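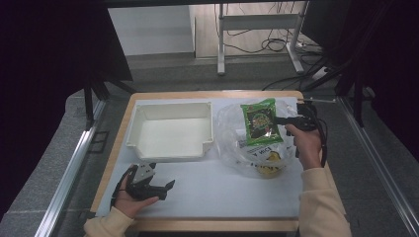 The open day at the Tadwood packing hall began, like most things in Tadwood, with a line for coffee. I went on Sat 14 May because the flyer promised a look at how snack boxes get filled, and because parking was free. I have eaten a great many snacks and never once thought about the tray. At the small white-topped table I was made to think about it. The tray was white plastic, raised on all sides, with a flared lip, and it was empty. Next to it lay a big clear bag, the crinkly kind that announces itself across a room, with a white package inside and a green snack packet resting on top. The whole job is getting things like these into a tray like that. It sounds like a task for a bored child. I now believe it would finish the child off.

Shiny packets slide. Clear bags are worse, as they have no fixed shape and no sense of duty. Our guide told us that the hall, run by a firm called Deltix, sends out 2,000 trays on a good day, and that a good day is one on which the bags behave. She did not say how many good days there were.

After that came the storeroom, which had 77 kinds of snack on its shelves and a smell of seaweed and sugar I could happily have lived in. The Lasora rice crackers get a shelf to themselves. The Đào peach candies get 2, and people in my group nodded as if this were only fair.

Visitors were then allowed to pack a tray of their own. I managed seven packets, one of them upside down, and a man behind me asked whether I was done. I was. You get to keep what you pack – a fact I would have liked to hear earlier, and would have used.

The tour takes just under an hour and there is no lunch, though by the end you will be holding some. They are doing it again in June. Bring a jacket for the storeroom and go easy on the coffee, as the only restroom is back by the front gate.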